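Print | E-mail
2024-03-16
By Tradlow Mending Bench
6 min read

Good morning, bench people! I've had a pot of coffee and I have a lot to say about putting a lid on a box with four screws. It's going to be a thread, so get comfortable.

I closed up the doorbell box for my back hall this week (the Prukevell kit, the one I've been grumbling about since the fall) and I did it wrong the first time, in a way I have done wrong probably my whole life. Let me save you the trouble.

What I used to do was drop in the first screw, drive it all the way home with great satisfaction, and go on to the next one. By the third corner the hole in the lid would be sitting a hair off from the hole in the box, and I'd lean on the driver and tell myself it would find its way. It does not find its way! It chews up the thread, and then you have a lid held on by three screws and good intentions.

So now every screw goes in by hand first, just a turn or two, until it catches. My trick (my grandmother did this with jar lids, and I think it's the same idea) is to turn it backward very gently until you feel a tiny click as the threads drop into step, and only then turn it forward. If you've never tried it, go and try it on something today. It's the nicest little feeling.

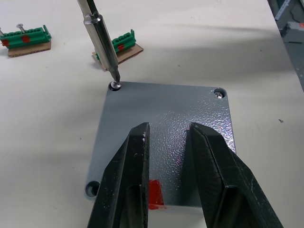
Driver in one corner, another screw in across the way, and a corner still open.

Can we talk about that hammered finish for a second? I love it. My first toolbox had it, and so did the old fuse cover in my parents' basement. It hides fingerprints, it hides the little skid marks from when the driver slips, and it catches the light in the prettiest way. Smooth paint shows every single thing you've ever done to it.

Now, countersunk holes. If your lid has them, please use screws with a head made to sit down in there. I know there's a jar of odds and ends on your shelf, because there's one on mine, and I know there's a pan-head in it that's exactly the right thread. It will hold, sure. It'll also stick up and snag your sleeve every time you walk by, and you'll think of me.

The order I go in, since two of you asked last time: one corner, then the corner diagonally across from it, then the other two. All of them just snug. Then I go around again in the same order for the last quarter turn. Some people go straight around the lid and do perfectly well. On a thin lid I can feel the difference, and on a thick one I doubt it matters at all, but I'm set in my ways.

Driver fit! I almost skipped this and it's the biggest one. The tip should fill the slot or the cross so that it doesn't wobble when you wiggle the handle. I went through 2 drivers on the doorbell box before I walked out to the garage and got the one I should have started with. It's an old Brastero with a long shaft, and the long shaft is lovely, because you can see the whole thing standing up from the screw and tell right away if you're leaning.

And push down more than you think. For a small screw that's really the whole job: a good bit of push and an easy bit of turn. When the tip starts to climb up out of the head, stop, press harder, and slow way down. Once the head's rounded, your pleasant morning is over.
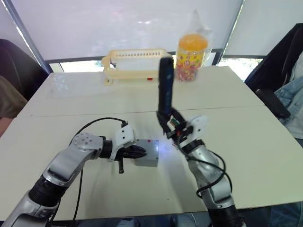 I do most of my small-screw work on a pale surface these days, and I wish I'd started sooner. For years I used my grandfather's dark workbench, which has a beautiful grain and has eaten, by my guess, over 20 of my screws. A big off-white top is so much kinder to your eyes, and a small grey box stands right out in the middle of it. The thing to watch is a seam like the dark one running across this table, as a dropped screw will head for a gap every chance it gets. Mine has a seam where the leaf goes in, and I lay a strip of masking tape along it before I open anything. Takes a minute, peels right up after.

Other ways I keep hold of screws: a saucer (a light-colored one), a magnet under the saucer if they're steel, and a bit of egg carton if they're different lengths. I've stopped putting them in my shirt pocket. I've also stopped saying I've stopped putting them in my shirt pocket and then doing it anyway. Mostly.

Somebody wanted to know if you can put a colored mark on a lid so it goes back the same way around. Please do! Square lids are the worst for this. They look the same all four ways, and quite often only one way lines up nicely. I use a scrap of bright tape on the lid and another on the box, right beside each other. Red if I have it.

How tight is tight enough? Head down in its seat, lid doesn't rattle, stop there. I check mine again after a week or so, especially in a hallway where a door slams. The doorbell box needed just a smidge on one corner. Everything else had stayed put.

If you've already stripped a hole, don't despair. In plastic I've had good luck going up to a slightly fatter screw. In metal I'd sooner get a tap and clean up the thread, and if that scares you, the folks behind the counter at Torvik Hardware are very patient with me and I'm sure they'd be patient with you.

Next thread is hinges, I think, or possibly that drawer I promised you all back in May. Send me your stuck lids in the meantime, I love looking at them. My coffee's gone cold and I still have a saucer of screws to put away.

Print this thread | E-mail to a friend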